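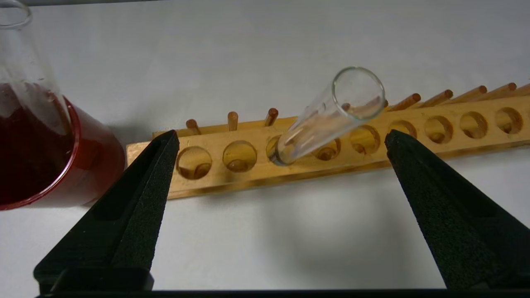

Wrist view, tube task: gripper open, tube in the third hole of the rack.

Week 6 handout: collecting demonstrations
Mar 7, 2022
By Nghĩa Hoàng

A demonstration is one recorded run of a task, with the wrist video and the joint positions saved together. Our set for the tube task, called Hattar, has 2,469 runs. After checking, 1,478 were kept for training. The rest had dropped frames or the wrong label.

Rules for the lab session:

Start with the fingers open. Say the task name before you press record. Move at an even speed and don't stop halfway to think. If you miss the hole, carry on and mark the run as a miss. Do not delete it.

Glass is hard for the model. The wood shows through an empty tube, so the edges are faint.

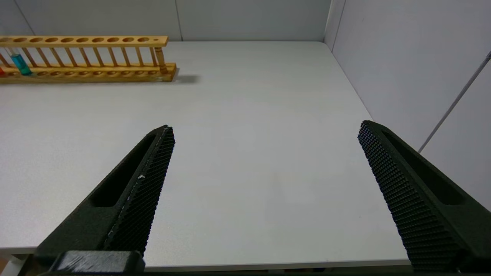

Vary the start position between runs. If every run begins with the arm over the same spot, the model learns the spot and does badly elsewhere. Each pair should bring 2 sets of notes, one per operator.

Read the Liritz chapter on labelling before the next session.

Comments

Zekel: Do misses count towards our 700?
Nghĩa Hoàng: Yes, if they are marked.
Grarka: The chapter link is broken for me.

Recent handouts
Week 5: Calibrating the wrist camera
Week 4: Joint limits and safe stops
Reading list, updated December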